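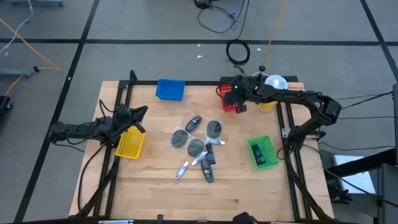

图1 分拣工作台:木质台面,四周放彩色小篮,待分的小件在中间

尊敬的Ursina Lüthi女士:

现将Bomum小件整理项目到七月为止的进展向您汇报。上一次报告写得比较短,您回信中问了三个问题:分类办法有没有定下来,Drestmont送来的旧物还剩多少,以及剩余的经费打算怎么用。我按这个次序来写。中文不是我的母语,如果有的句子不够清楚,请您直接来信问我。

一、本期完成的工作

到本期末为止,已经登记入册的小件共3,568件。这些东西大部分来自Drestmont旧办公楼的抽屉和储物柜,小部分来自Hollis门店关闭以后留下的纸箱。入册的意思是:每一件都有了编号、类别和存放位置,并且在表格里可以查到。只分好了类、还没有编号的东西,不算在这个数字里面。

尚未处理的还有大约417件。它们比较难分,多数是配件,离开了原来的机器或者家具以后,不容易看出用途。我们决定先不着急给它们定类别,统一放在“待认”一栏,等Hollis的老员工来看过再决定。

二、分类办法

目前的办法是用颜色。工作台上用红、黄、蓝、绿四种颜色的塑料篮或网篮,每种颜色对应一个去向:

红色:归还原单位
黄色:可以再用,转给Larcombe的二手柜台
蓝色:送去回收
绿色:需要找到主人的个人物品,例如钥匙扣

还没有分的东西一律放在台面中央。台面中央的小件分完以后,才可以倒下一批。这条规定是本期新加的。以前两批东西混在一起,登记的人就不知道哪一件来自哪个箱子,只好重新查纸箱上的标签,很费时间。

绿色篮子的工作进行得最慢。图1中绿色篮子里有一个黑色的钥匙扣,类似这样的物品我们收到不少,上面往往没有名字。我们的做法是写一张简短的启事,交给原单位张贴,过期没有人来领,再和您商量怎么处理。本期通过这个办法还回去17件,其中有几件的主人已经退休,是由以前的同事转交的。

密封在透明塑料袋里的小件,例如台面中间的深灰色圆垫,我们不拆开。一开始有同事认为应该拆开检查,后来讨论的结果是保留原包装,这样Larcombe那边更容易接收。登记的时候,编号贴在袋子外面,一袋算一件。

三、场地和设备

工作台的木质台面是浅色的,深色的小件放在上面很容易看见,登记的同事对这一点比较满意。需要改进的是篮子的大小。现在的篮子偏小,黄色一类的东西很快就满了,分拣的人要经常停下来倒空。我建议黄色一类换成深一些的箱子,其他颜色暂时不变。

另外,存放已编号物品的架子只剩下最下面两层。如果Drestmont在下一期还要送纸箱来,我们需要再加2个架子。Florêncio Loureiro已经量过墙边的尺寸,认为放得下,但是门口的通道会变窄一些,搬纸箱的时候要小心。

四、遇到的问题

第一,Hollis纸箱上的标签有一部分写错了。箱子外面写的是文具,里面却有不少五金件。我们已经请对方提供一份原来的清单,到现在还没有收到。如果您方便,希望您能帮忙催一次。

第二,表格里“类别”这一列,几位同事的写法不统一,同一种东西有时写“垫片”,有时写“圆垫”,有时写“防滑垫”。Florêncio整理了一份统一的名称表,从下一批开始使用。以前写下的名称要逐步改正,这个工作不难,但是很需要耐心。

第三,红色一类的物品已经装箱,可是Drestmont还没有告诉我们收货的联系人。这些箱子目前放在架子前面的地上,占了一部分位置。

五、经费使用和下一步计划

本期的支出主要是标签纸、封口袋和运输费,没有超过预算。剩余的经费,我们希望用在两个地方:一是上面提到的架子和较深的箱子,二是请Hollis的一位老员工来半天,帮助辨认“待认”一栏的配件。具体金额写在附表中,请您审阅。

下一期我们计划完成以下几件事:
处理完“待认”一栏的物品
把旧的名称改成统一的写法
向Larcombe交付第一批可再用的物品,并取得签收单
向Drestmont归还红色一类的全部箱子

如果您同意添置架子,请在回信中写明,我们收到以后就可以订货。交付给Larcombe的签收单,我会随下一次报告一起寄给您。

此致
敬礼

Bomum小件整理项目组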